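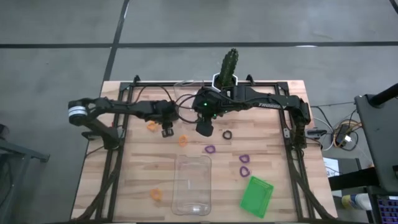
Ticket 31: Butcher-block table top, finish and small parts
Opened by: Adom Issahaku
Opened: Friday, October 4, 2024
Status: open, waiting on supplier

Problem
Table top feels tacky after oiling. The orange and purple rings pick up a film when they sit on it for a few hours, and then dust sticks to them. Started after the August recoat with Joly board oil.

Tried so far
1. Wiped the top with a dry cotton cloth. Came away slightly yellow. No change in feel.
2. Wiped with mineral spirits, left it 16 hours. Better along the front edge, still tacky toward the back.
3. Washed all the rings in warm water and dish soap. Film comes off easily. It was back the next day on the ones left on the table, not on the ones kept in the clear container.
4. Moved the cactus and checked under the pot. Wood there is dry and smooth. That spot was missed when we oiled, so the oil is the likely cause.

Supplier reply (Britley)
They say the coat went on too thick and should have been buffed off after 10 minutes. We left it overnight. They suggest a light sanding with 100 grit, then finer, then one thin coat of Stellance hard wax.

Next steps
Sand a test patch at the back where the pot stands. If the wax holds for a week, do the rest. Until then put the rings back in the container at the end of the day, and don't put the pot down on bare wood after watering. Cloths with oil on them go in the metal can outside.

Wax is on order, no ship date yet.

Jatero Workshop Support | Contact | Back to top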